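Search stories Go

The Winter Timetable

Last updated: Mon 20 November

The ticket office at Curneck had one window and behind the window sat Young-sook Yoo, who had sold tickets for the boat to Brernara for eleven years and had never been to Brernara.

It was not a secret. People asked her what the island was like and she told them what other people had told her. There was a beach on the north side with black stones. The church was cold even in summer. You could buy fish from a man near the harbour if you came before nine. She said all this in such a sure voice that the tourists wrote it down, and when they came back in the evening they thanked her through the glass.

The boat was called Kallik and it was older than she was. In strong wind it did not go. Then she had to put the red card in the window, and people looked at the card and then looked at her, as though she had made the wind.

On the morning when this story begins there was no wind at all. The sea was flat and grey like a tray. She sold four tickets to some workmen and one to the schoolteacher, and then for a long time she sold nothing. She drank her tea. She had the new winter timetable to copy out, and she was doing it slowly with a ruler.

A man came to the window. He was old, with a good dark coat and a hat which he took off when he spoke to her. She liked that. Most people did not take off anything.

"One to Brernara, please," he said.

"Return?"

He thought about it. It is not a question people usually think about. There were 500 people on the island in a good year, and almost everyone who bought a ticket came back on the last boat.

"What is the difference in the price?" he asked.

She told him. The return was cheaper than two singles, of course, and it was good for a month.

"Then I will take the single," said the man.

She printed it and pushed it under the glass. He put it inside his hat and put the hat back on his head, and he went to sit on the bench outside. Through the door she could see his shoes. They were polished, but the left one was tied with a piece of string.

When the Kallik came in, the workmen went on, the schoolteacher went on, and the old man stayed on the bench. The deckhand called to him. The old man lifted one hand, very politely, as you do when a waiter offers you more bread. The boat left.

Young-sook went back to her ruler. It was not her business. A ticket for that day was good for any boat of that day, and there were two more.

He did not take the second boat. At lunch she usually went to Siddiqui, across the road, where they made a lentil soup and let her sit by the radiator. She put on her coat and locked the window. When she passed the bench she said, "It is warmer inside there," and pointed at the café. She said it in the same voice she used for platforms and prices.

He got up and came with her. She had not really meant with her, but it was too late to explain the difference.

They sat at the same table. Mr Siddiqui brought two soups without asking. The old man ate carefully and kept his hat on his knee. There was a small corner of the ticket sticking out from the band.

"You have been there many times, I suppose," he said.

She was going to say the thing about the black stones. She even opened her mouth for it.

"Never," she said.

He was not surprised, or he did not show it. "I was born there," he said. "I left when I was 16. My brother stayed. We had a quarrel about a field. It was not a big field. You could throw a stone across it if you had a good arm, and my brother had a good arm."

"And now?"

"Now he has written to me. After all this time! Three lines. He says the roof is finished and there is a bed." The old man moved his spoon from one side of the bowl to the other. "He does not say come. He says there is a bed."

Young-sook considered this. In her own family there was also a way of saying things beside the thing. When she had moved to Curneck her mother did not say that she was sad. She said that the rice cooker was too large for one person now. For years after, on the telephone, her mother gave news of the rice cooker. It was making a noise. It had been repaired. The neighbour had wanted to buy it and she had told the neighbour that it was not for sale. Young-sook always listened to this news and then she told her mother about the weather. Her mother died in January, four years ago, and the rice cooker was sent to Curneck by her cousin, in a great deal of newspaper. It was in the cupboard over the fridge. It had the wrong plug.

She did not tell the old man any of this. She told him only that the last boat was at ten past four.

"I know," he said. "I have read your timetable. You have very clear handwriting."

In the afternoon there came a school group, all going home, and they made a lot of noise and one of them had lost his pass. She had to fill in the form for a lost pass. It has a blue copy and a yellow copy and the parents must sign the yellow one. By the time it was done, the light outside had started to go and the Kallik was already coming round the end of the wall with its lamps on.

The old man was standing now. He stood next to the bench with his hands in his pockets. The children ran past him on both sides. The schoolteacher, who was getting off, said good evening to him and he said good evening back.

Young-sook came out of the office. She had never before come out of the office for a passenger, except once when a lady had fainted. She left the door open behind her and the warm air went out.

"It is ten past," she said.

"Yes. I see it."

"The ticket is only for today. I cannot change it for tomorrow. You would have to buy another one."

"That would be foolish," said the old man. "I would have spent the money twice."

"It would be foolish," she agreed.

The deckhand had the rope in his hand and was watching them. He was a young man and wanted his dinner. The water made its sucking sound under the planks.

"What if he is only being polite?" the old man asked.

She did not know anything about his brother. She knew only the name of the stop and the price. But she had seen the faces of many people coming off that boat, in the mornings when they came for the dentist or the bank, and it seemed to her that people from Brernara were not polite in that way. They never said that her hair was nice. If they said there was a bed, she thought, there was a bed, and someone had carried it up the stairs.

She said it to him more or less like this, but with fewer words. Her English went away a little when she was cold.

The old man took off his hat and took the ticket out of it. He looked at both sides. Then he gave it to her, although it was the deckhand who should take it, and she tore off the corner as if she did it every day, and gave him back the rest.

He walked down the ramp holding the rail. On the third step he stopped and she thought, now he will turn round. He was only waiting for a child who had dropped a glove. The child picked it up and they both went in.

She stood on the quay until the lamps were past the wall. The corner of the ticket was still in her hand. She put it in her pocket, where there was already a button and a sweet.

Inside, the office had become cold. She shut the door and sat down and finished the timetable. She had made a mistake in the Saturday column and had to start that line again. Then she counted the money, which was not much, and wrote the number in the book.

Before she turned off the machine she printed one more ticket. It asked her, as it always asked, single or return. She pressed return. She paid with her own money and put the coins in the correct parts of the drawer, and then she had to open the book again and change the number.

The ticket was good for a month. On the way home she stopped at the shop which sells lamps and batteries, and asked them if they had an adapter for a plug with two round pins, and they had one, at the back, and it was the last.

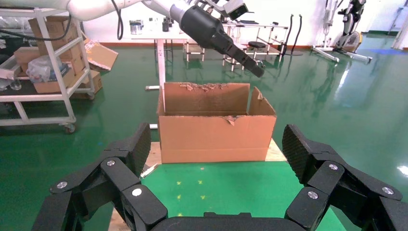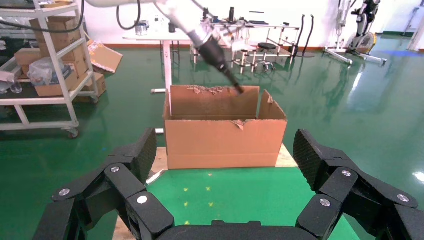
Does Young-sook meet the old man again in another story?

She sees him once more, in "The Black Stones", where she uses her return ticket and the brother makes them all walk round the field.

Contact | © The Curneck Stories | Back to top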